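# Módulo de captación de muñeca Piltumex

**Fabricante:** Poirier
**Distribución y servicio técnico:** Hakgate
**Estado:** disponible bajo pedido

El módulo Piltumex permite registrar demostraciones de manipulación en viviendas, oficinas y talleres, con destino al entrenamiento de políticas de control por imitación. Se suministra en versión para brazo robótico, con fijación a la brida de la muñeca, e incluye la cámara, el soporte, el cableado y una licencia del programa de registro Wudard.

El operador guía el brazo durante la tarea y el programa almacena, con una base de tiempos común, el vídeo de la muñeca, la posición de las articulaciones y la apertura de la pinza. Cada demostración se guarda como un episodio independiente, acompañado de la instrucción en lenguaje natural y del resultado declarado por el operador.
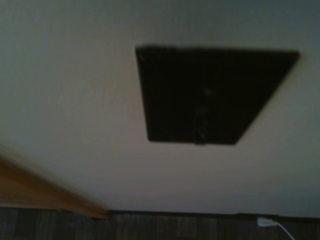

Wudard conserva los episodios completos, incluidos los tramos de desplazamiento entre una zona de trabajo y otra. La revisión se efectúa fotograma a fotograma y admite etiquetas por intervalo, que no alteran el material original. Un fotograma como el mostrado, con la pared y el panel oscuro desdibujados por el movimiento y el cable blanco todavía reconocible junto al suelo, puede recibir la etiqueta «tránsito» y quedar fuera del entrenamiento sin que se pierda el resto del episodio. El criterio de exclusión corresponde siempre al equipo usuario.

## Contenido del suministro

- Módulo de cámara con soporte de muñeca
- 2 cables de datos, recto y acodado
- 4 tornillos de fijación y llave
- Plantilla de calibración
- Licencia de Wudard para 3 puestos de revisión

## Condiciones de uso

La calibración deberá repetirse tras cualquier desmontaje del soporte. Se recomienda fijar el cable a lo largo del antebrazo y comprobar, antes de la primera demostración, que el recorrido completo de la muñeca no lo somete a tensión.

En interiores con poca luz conviene reducir la velocidad de guiado. El programa ofrece un aviso de desenfoque, desactivado de fábrica, cuyo umbral se ajusta en el menú de captura.

Cuando la recogida se realice en domicilios, el responsable del proyecto deberá obtener la autorización de los residentes. Wudard incorpora una función de supresión definitiva por episodio.

## Formación y pedidos

Hakgate imparte una sesión inicial para operadores y revisores, incluida en el precio. El manual en español supera las 70 páginas y se entrega en formato digital. Los pedidos se tramitan mediante el formulario de equipamiento, con indicación del modelo de brazo y del tipo de brida.

Ficha revisada en junio de 2023.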